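Loudness and Dynamic Range in Independent Releases: Project Report

Submitted July 18, 2025

1. Background

Streaming services adjust playback volume so that tracks sit at a similar level. In theory this removes the advantage of mastering a song as loud as possible. Our project tested whether small-label releases have changed as a result, using the catalogue of one label, Prarkum, which gave us access to its delivered masters on the condition that individual tracks not be identified.

Prarkum has two imprints. Gesik handles mostly instrumental electronic music and Wulance handles vocal material, including hip-hop, soul and some folk. The label does not employ its own mastering engineer. Artists either master their own work or pay someone outside.

2. Material

The label's archive held 2,000 files when we received the drive. We removed duplicates, instrumentals made from vocal tracks, and files that would not open. This left 1,789 tracks. Where a single had later appeared on an album, both versions were kept if the masters differed.

Release year was taken from the label's own spreadsheet. In several cases the spreadsheet and the file metadata disagreed, and we used the spreadsheet. Genre labels were ignored because the artists had chosen them and they were not consistent.

3. Method

Each file was measured for integrated loudness, loudness range and true peak. Measurements were run as a batch on a single desktop computer overnight. All files were first converted to the same sample rate, and the conversion was checked on a small set to make sure peak readings did not shift by more than a tenth of a decibel.

We then drew 200 tracks at random, split evenly between the two imprints, for closer study. For these we marked verse, chorus and bridge by ear and measured each section separately. Two group members marked sections independently and differences were settled by listening together.

A listening test was also run. Listeners heard pairs of excerpts matched for loudness, one from the original master and one from a version with extra limiting applied by us. They were asked which they preferred and could answer "no preference". There were 50 pairs. Playback was over the same closed headphones for everyone, and the level was set once at the start of each session and left alone.

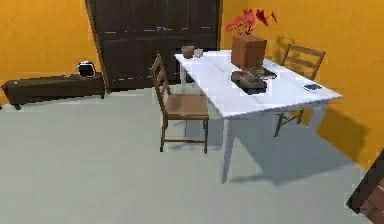
Nguyen-Tran wrote on our draft that matching by integrated loudness over a short excerpt can be misleading, as a sparse verse and a full chorus may reach the same number and still feel quite different in level. The same note asked whether the excerpts had been cut at section boundaries, and suggested we repeat some of the pairs with the chorus only.

We accepted both points. The original excerpts had been cut at fixed times. They were recut at section boundaries and the affected pairs were run again. The tables in the appendix use the second set of results only.

4. Results

Integrated loudness fell slightly over the years covered, but the change was confined to Gesik. Wulance releases stayed at much the same level throughout. Loudness range showed no clear trend in either imprint.

True peak was the least consistent measure. Many files went above full scale once peaks between samples were taken into account, including some recent ones. Self-mastered tracks were more likely to do this, though the label's records of who mastered what are incomplete and we would not rely on that comparison.

In the section measurements, the difference in level between verse and chorus was smaller in the vocal material than we had expected. Rap tracks in particular often had no measurable lift at the chorus. The change there was usually in arrangement (doubled vocals, an added pad, a busier hi-hat) and the meter barely moved.

Listeners chose "no preference" more often than either version. Where they did choose, the original was favoured for tracks with acoustic drums. No pattern appeared for programmed drums.

5. Limits

One label is a narrow sample. The results describe Prarkum's catalogue and should not be read as a general account of independent music. The listeners were all students in our program, and most had some training in recording.

Our limited versions were made with a single plug-in at one setting. A skilled engineer would have adjusted it for each track.

6. Further work

The drive is to be returned in September. Before then we plan to run the section measurements on a further set of Wulance tracks and to correct the release years where a second source can be found. The scripts, with file names removed, have been placed in the department's shared folder.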